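Cuvcombe Residents' Forum > Shared Rooms and Equipment > Table coverings in the Renaud Room

Print this thread | E-mail this thread

renaud_bookings wrote:
Members are advised that the white cloths in the Renaud Room are due for review in March. The present practice is to drape one cloth over each table and leave it in place between bookings. Comments are invited on whether this should continue, and on how cloths should be arranged at tables that stand beside a pole. Kindly keep replies to the matter of coverings. Colour has been settled.

jisarthorpe47 wrote:
I support keeping the cloths. They protect the table tops and give the room a consistent appearance. My concern is with the finish. A cloth that is simply dropped over the table will crease, and the creases remain for the next group. I would ask that each group smooth the cloth by hand before leaving. The end table is the usual difficulty.
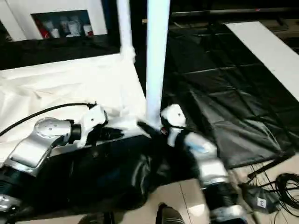 White cloth on the end table, with the tall white pole at its right edge.

kisus_hall wrote:
With respect to the previous poster, smoothing by hand will achieve very little. At the Kisus hall we have 20 cloths in use and they are pressed after every wash, then rolled onto cardboard tubes. Folding is what causes most of the trouble. I would also note the bunched fabric at the base of the thinner post. Gathering of that sort pulls on the rest of the cloth, and no amount of smoothing will correct it.

jisarthorpe47 wrote:
I accept the point about the thinner post. I do not accept that groups should be asked to press linen. Most bookings allow 4 minutes for changeover, and the room has no ironing board.

tablewise wrote:
May I suggest fitted covers for the tables beside poles, and loose cloths elsewhere? A fitted cover was quoted to our group at $178, which I recognise is a considerable sum for one table. A heavier loose cloth would be cheaper and would hang better at the edge.

kisus_hall wrote:
A heavier cloth would be acceptable to us. I remain opposed to fitted covers, as they are slow to remove and awkward to dry.

renaud_bookings wrote:
Thank you for these responses. Rolled storage and a heavier cloth – for the end table only – will be put forward in March. Fitted covers will be listed as a separate item with the cost noted. Until then, groups are asked to leave the cloths in place and to report any stains at the desk before 9 pm.

6 comments | 4 shares

Contact the moderators | © Cuvcombe Residents' Forum | Back to top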